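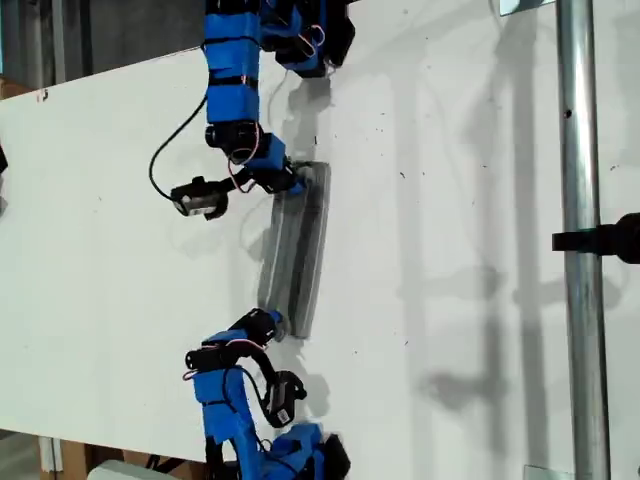 A member in Mirnia wrote to the list:

> I have read the message about the folding table at Kukell and I am not sure what I should tell my coworkers. We also fold and pack by hand, and our manager has already asked for a visit from Fludumis. Is it true that the arms only help, as they say? Or do they start with the simple pieces and then take the rest? I would like to hear it from a person who works beside them, and please also the bad parts. Our people are mostly over fifty and some are afraid to even ask.

Dear all,

I work in the folding room at Kukell, so I will try to answer. Please excuse my English where it is not so good. I write only for myself and not for the company.

First, what it is. There are two arms, blue and black, one on each side of a white table, and each has a small camera near the hand. They work on long gray pieces, which are folded into a narrow strip and then go to packing. With us they do only this one kind of piece. The towels, the covers and everything with buttons or strings are still done by us at the long bench by the window.

The arms are slow. I say this because the Mirnia message sounds as if they came in and were faster than everyone the same morning. A person who has done this work for years folds such a piece without looking at it. The arm takes one end, the other arm takes the other end, and if the cloth slides a little, they wait and begin again. On a good shift we get 200 pieces from the table. When I have to put the material straight many times, it is less, and then the number goes on the board in the corridor as if the table was a colleague who had a bad day. I don't like this board, and I have said so.

Now what changed for the people. Before, the gray pieces were a job that went around, and everybody had it for some hours and then went to another place. It was a boring job, but you could sit and talk while doing it. Now two of us per shift have the task to stay with the table. We bring the material, lay it in the right direction, take away the finished strips and press the stop when something goes wrong. The hands have less work and the eyes have more. My shoulder is better than in winter, that is true and I want to be fair. But at the end of the shift I am tired in another way, and for this tiredness there is no line in the pay table.

About jobs: no one was sent home. Two colleagues left for their pension and their places were not filled again. The management says this was planned before. Maybe it was. I only notice that nobody wrote down such a plan where we could read it.

The training was short. A technician from Fludumis stood with us and showed how to stop and start, and he was friendly, but all the messages on the screen were in technical words. We asked for a sheet in simple language and it came in June, after we had already made our own with a pencil. If you can, ask for this sheet before the first day and not after. Ask also who is responsible when a piece is folded badly. For a while such pieces were counted as our mistakes, and it needed a long discussion before they got their own column.

To the question if they will take the rest: I don't know. On the Mwakyusa site, as I heard from the works meeting, they wanted to try the covers also and then stopped, and I did not learn the reason. Here we have now in writing that a new kind of piece comes to the table only after a talk with the folding room. It is one paragraph - not very strong, but it is signed. I can copy the wording for you if you write to me outside the list.

For the colleagues who are afraid to ask, I would let them stand next to the table for a while with no task. With us this helped more than the presentation. People saw where it gets stuck, they laughed a bit, and then the good questions came, for example who has the break when the machine is running and who cleans under it. The second one is still open with us.

Is there someone on this list whose contract already has a pay group for this kind of watching work? We would need the text for the next meeting.

Greetings from the folding room, early shift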